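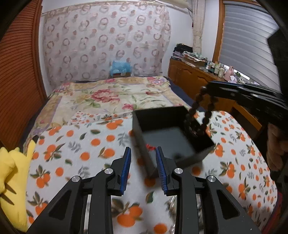 Nothing that sits in a drawer all year is worth keeping, according to a reader who wrote to me after my last piece, and if you only wear your grandmother's pearls to weddings you might as well sell them and buy something you like. I have thought about that letter a great deal. It was a good letter, blunt and funny, and I agree with half of it. The drawer is the problem. The pearls are fine!

So let me make the case I should have made in February, when I was being far too polite about it: wear the good stuff. Wear it to the post office. Wear it to put the bins out. I have been doing so since the winter and I can't remember when I last enjoyed getting dressed this much.

It began when I was pricing up a house contents policy with Gravico and had to say what my jewellery was worth. I came up with £2190 for the lot, most of that being one ring, and I was pleased with myself until I tried to remember when any of it had last left the house. One brooch had been out twice in 11 years, both times to funerals. I was proposing to pay every year to protect things I had more or less stopped owning. They were lodgers.

We have such odd rules about this. Diamonds before dusk are vulgar, pearls are for the over-sixties, silver and gold must never meet, and anything that sparkles needs an occasion to excuse it. Who wrote these down? My mother kept to every one of them, and her mother before her, and yet my great-aunt in Drusgate fed her hens in clip-on earrings the size of walnuts and was the best-dressed woman any of us knew. She lost one in the straw once. She wore the other on her hat for years afterwards and people asked where she'd bought it.

That brings me to the fear of loss, the only serious argument on the other side. Yes, you may lose something. I lost a little garnet ring on the Crichton bus in my twenties and I can still feel the cold drop in my stomach when I looked at my hand. But I had worn that ring every day for two years, and I remember it far better than the bracelet that has been safe in tissue paper ever since I was christened. I couldn't draw you the clasp on that bracelet. I could draw you the garnet with my eyes shut.

There are sensible limits, of course. Pearls hate scent and hairspray, so put them on last and wipe them with a soft cloth when they come off. Take your rings off for bread dough and for gardening. Have old strings looked at before you trust them – a restring at Zumberg cost me less than a pair of shoes, and they knotted it between every pearl, so if it does break I'll be chasing one bead under the sofa and the rest will stay put. And if a piece really would break your heart, keep it for days when you'll be sitting down.

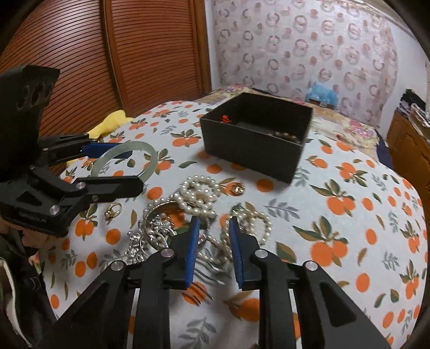
The other thing I'd urge is to mix it all up. Proper with paste, old with new, something from a jeweller's window next to something from a church fair. My favourite necklace at the moment cost 491 pence, an absurd sum arrived at by haggling with a small child at a bring-and-buy table who had very firm views and no change. It goes beautifully with the good ring. Worn together, neither looks as though it's trying too hard, and I get asked about the cheap one far more often.

People do ask, you know. I hadn't expected that part and I love it. A woman in the chemist's told me all about her wedding earrings because of that brooch, the funeral one, which I had pinned on an old green cardigan with a hole in the elbow. We stood there so long that my prescription was ready before we'd finished. A man at the bus stop wanted to know if it was a beetle or a leaf (it's a leaf, but I can see what he meant, and I rather prefer the beetle).

To my correspondent, then: sell them if you don't like them, by all means, and spend the money on something that makes you grin. But if you do like them, if you feel even a small flutter when you open the box, please give them one ordinary morning first. Porridge, jumper, pearls. Go and buy some stamps. I'd love to hear how you get on.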